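Uden Street Names Group
Minutes of the July meeting, held on Wednesday in the upstairs room at the library

The meeting opened at 7.15 pm, a little late as the downstairs door had been locked, and everyone was given a very warm welcome, particularly the two newcomers from the Drarach Lane end of town, who had brought a lemon cake with them and were thanked for it more than once during the evening. Apologies had been received from the member who looks after the map drawers, and we all send our best wishes for the new knee.

1. Minutes of the last meeting
Agreed, with one correction. The tannery stood on the north side of Drarach Lane and has never stood anywhere else, whatever we wrote last time.

2. Matters arising
The library has found us a second shelf and we may move the rate books on to it whenever we like. The kettle has been replaced.

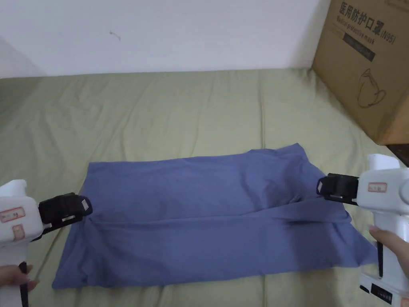 Blue cloth folded over on a green sheet.

3. Jurberg Yard
This took up most of the evening, and happily so! Members will remember that we have long told visitors the yard was named after a brewing family. One of our newcomers had been through the old trade directories and could find no brewer of that name in the town at all, though there is a Jurberg listed as a dealer in rope and sacking, two doors along from the present archway. There was a good deal of friendly argument about whether the brewery story came from the painted sign (long gone, though several present remembered it from childhood) or from the little guidebook sold at the station, which also puts the river on the wrong side of the church. It was agreed that we should stop telling the brewery story as fact until somebody has looked at the deeds.
Action: Secretary to write to the county record office.

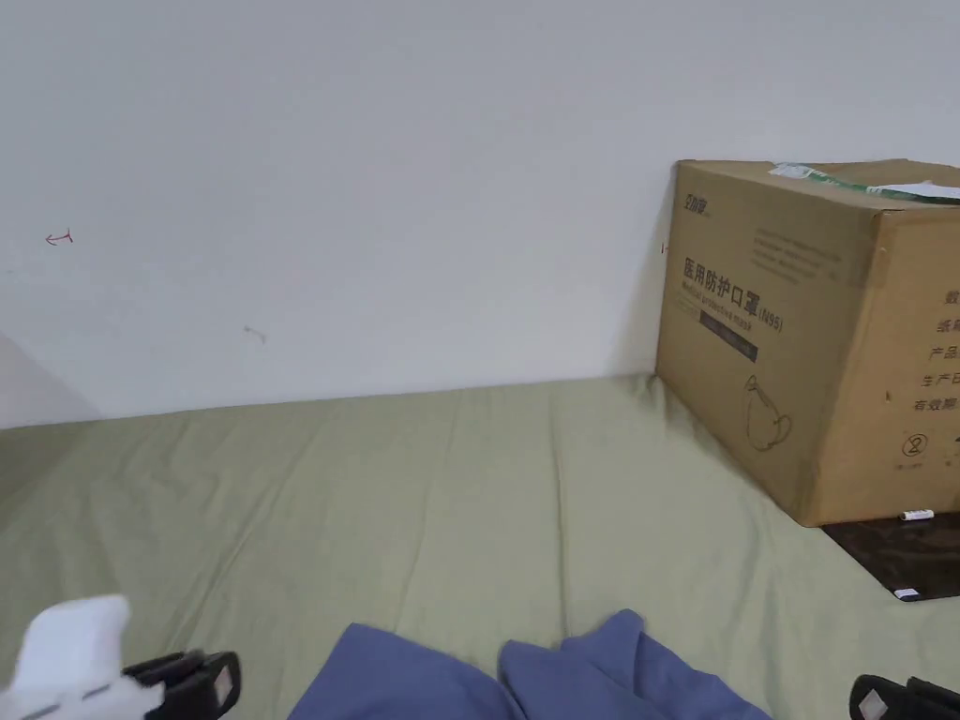
It was also felt that the walking trail leaflet ought to wait until the deeds have been seen, as the yard is stop 10 and has the longest entry.

4. Trail leaflet
Hauksdóttir Print have quoted £900 for 2,000 copies, folded, on the heavier paper. After some discussion of whether the lighter paper would survive a wet pocket, the heavier was approved by a show of hands. The text is to be kept to 2,000 words, and those of us who have written rather more than our share (the writer of these minutes included) have promised to be brave with the red pencil.

5. Any other business
A member asked whether "Pudding Steps" should have an apostrophe. It should not.
The lost umbrella is still behind the library desk.

6. Next meeting
Same room, at 7 pm. Please use the side entrance, and bring any old photographs of the archway.

The meeting closed at 9.05 pm and the rest of the cake was shared out.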